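Shared equipment finds a second home in Clondwood

The Clondwood Library of Things has completed its first full year in the former Brekley drapery, lending household and workshop equipment to residents across the district. Membership stands at 600, and members borrowed items on 3,032 occasions, compared with 2,621 during the pilot program.

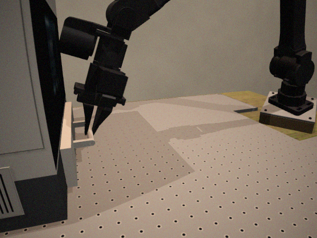
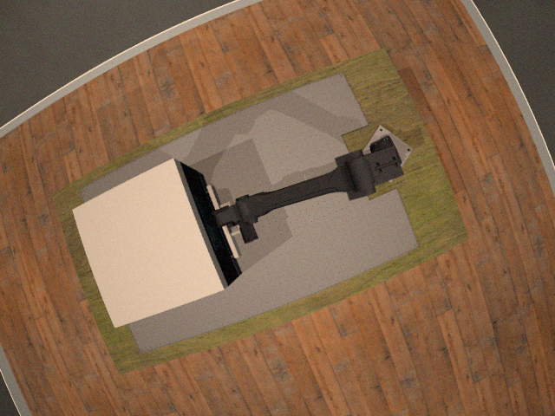
Computer renderings: a light grey cabinet with its drawer pulled out, top, and a wooden plank floor.

Program manager Hiu-tung Kuo attributes the increase to longer evening hours, introduced in September. Pressure washers and carpet cleaners remain the most requested items, followed by folding trestles and preserving pans.

The Kumarasinghe Foundation has agreed to fund a repair bench for a further two years. Under the arrangement, retired fitter Pak-hei Chow will train members to test and tag returned appliances.

The catalogue currently lists 400 items. Residents wishing to donate equipment are asked to contact the front desk before delivery. Petrol-driven tools cannot be accepted at present.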